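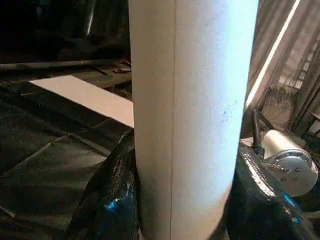 Photos: Danica Kneževič

Vallent side table from Bundance, reviewed after one summer and a move
By Lacey Dobson
October 9, 2026

When I moved to Brelletwood in April I had a bed, a desk and a chair which was too low for the desk. For the rest I decided to buy slowly. The first thing I bought was the Vallent, a small white plastic table which many people also use as a stool. The shop calls it a side table, so I will call it that too.

I paid $20 for it. Delivery was free only above a certain sum, so I went to the shop on the bus and carried the box home. It has no handle. If you have long arms it is fine, but I had to stop on the stairs.

Assembly

You do not need tools. The legs go into the sockets under the top, you push, you turn a little until it stops, and it is done. The instruction sheet has only drawings, and the drawing of the turning is not good, because the arrow can be understood in both directions. I turned one leg the wrong way and it came out again when I lifted the table. The correct direction is clockwise when you look at the leg from its foot.

The last leg was the hardest for me. I put the table upside down on a blanket and leaned on it with my full weight, and then it went in. My neighbor has the same table and hers closed easily, so maybe it is different from piece to piece.
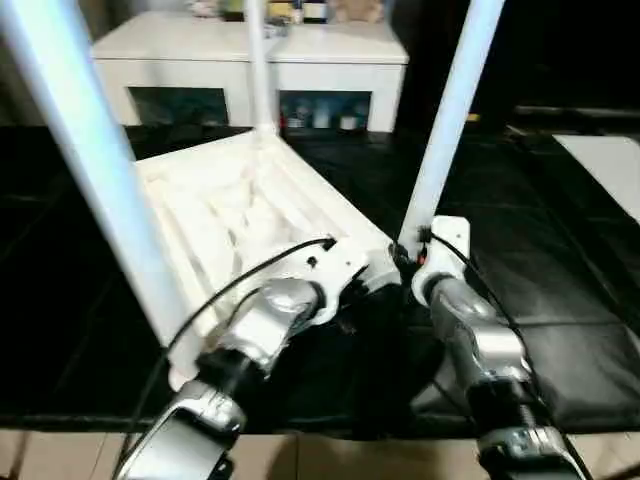
Upside down, with the ribbed underside and the legs in the air.

Daily use

I have used it in almost every place in the apartment. First it was beside the bed, with a lamp, a glass and too many books. Then the summer came and it went to the balcony, where it stayed until the end of September. It was rained on many times. Nothing rusts, nothing swells, and I wiped it with dish soap when I remembered.

The color did change. The side that faced the sun is a bit more yellow now, like old paper. You notice it only next to something really white. I had read that a paste of baking soda helps with this, and I tried it, and for me it did not help.

It is very light. Inside, this is an advantage – I take it with one hand when I vacuum. On a balcony it is not. In one strong wind it went over with a plant on it, and the plant did not survive. After that I kept a full watering can on the top, which looks a little silly but it worked.

Hot things are a problem. I put my moka pot on it once without a mat and there is now a shiny ring in the surface. You cannot feel it much with the finger, but the light finds it every morning.

Can you sit on it?

The box says nothing about sitting, and I would not give it to a heavy person or to a child who likes to rock. I sit on it to put on my shoes. It bends slightly and makes a small noise, like a click. I have stood on it one time to change a bulb and I will not do that again.

Compared to the Mota

Before buying I looked also at the Mota, which has a bamboo top and costs more than double. My sister has two of them in her living room. It is nicer to look at, this I cannot deny, and it does not move when the cat jumps on it. But it must stay inside, and the legs are fixed with screws that need to be tightened every few months. For a living room I would take the Mota. For a balcony or a bathroom the Vallent.

What other buyers write

On the shop page there are 2,785 reviews and I read more of them than is normal. The complaints are mostly about legs that do not go in, or that do not come out again. I had to take mine apart in August, when I changed to an apartment across the street, and two of the legs came out at once. The others needed warm water around the socket and some patience. No cracks.

Would I buy it again

Yes, for this price. I would take the gray one, because of the sun. I wish the top had a small raised edge so that pens would not roll off, and rubber under the feet would be good too, as on tile it slides when you push it with the knee. I cut pieces from an old bicycle tube and glued them on. One has already fallen off.

Rating: 3 of 5 for the balcony, 4 of 5 for inside.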